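About Bretside Bands

By Bit-na Son
11/14/21

Bretside Bands makes and supplies coloured bands for sorting, bundling and labelling. We sell to schools, libraries, market growers and small warehouses. The business was started by Jadwiga Kołodziej in a rented unit at Brikberg, and we are still on the same site, with a second room for packing.

We keep 49 sizes in stock, from narrow bands for seed packets to wide ones for archive boxes. Most orders go out in bags of 10 or boxes of 280. If you need a colour we don't list, ask Ayman Bouazza, who looks after dyeing and special orders. Small runs usually take a fortnight.

Marking is the other half of what we do. Customers send us a list of names, shelf codes or dates and we put them on the bands before packing. Ghassan Obeidat runs the marking bench. Every new ink is tried on a spare band first and left overnight, then stretched and rubbed with a thumb. Inks that flake are not used. Our range was last changed in May, when we dropped two of the blues.
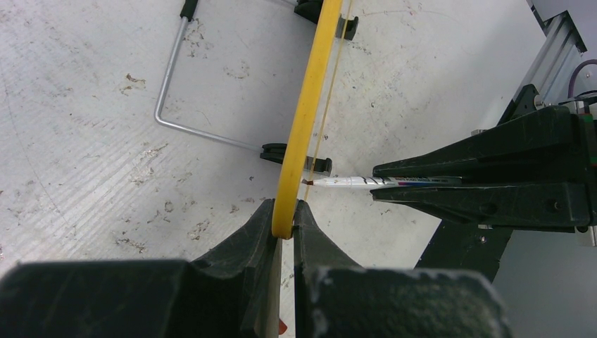
Marker tip at or nearly touching a yellow band.

Visitors are welcome at the trade counter on weekday mornings. Please ring the bell at the side door, as the front one is for deliveries.

Shares: 10 | Comments: 0

© Bretside Bands, Unit 3318, Brikberg. Back to top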